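From: Willy Michiels
To: uibo-users
Date: 2025-02-07
Subject: Re: [uibo-users] how many demos before the kitchen policy is usable?

Rhys Cosgrove wrote:
> We have 38 demos of the toaster task from Merance and the loss
> is still dropping nicely. My feeling is that another 22 gets us
> there. More data has fixed every problem we've had so far.

Has it, though? I went through the Merance set last night and I'm not sold. Nearly all of the 38 start with the arm hanging in the same spot over the back right of the counter, with the cutting board square in the middle. Two operators, same habits. If the next 22 look like that, you'll get a lower loss and a policy that falls over the first time somebody shoves the kettle to the left.

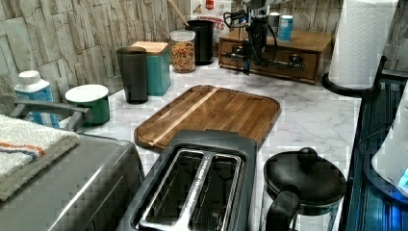
Do failed attempts belong in the training set? Keep them in the upload but tag them, and leave them out of the first training run.

I know the Zarance people swear by training on everything. I have yet to see them post a number from a kitchen they didn't record in. Same goes for the Pledorthorpe results from July, where the test counter was the training counter with the lights turned down.

What I'd do with the 22:

- move the toaster and kettle before every demo, by more than an inch
- start the arm somewhere new each time
- swap some of the jars and canisters at the back for other stuff
- hold out 2 layouts completely and don't peek

Then train once on the old 38 and once on a mix of the same size, and post both success rates. If the mix doesn't win I'll say so on the list. I don't care about the loss curve, please stop attaching it.

Also, the gripper channel in the last upload looks a few steps behind the video. Can you check the timestamps before recording any more?

Willy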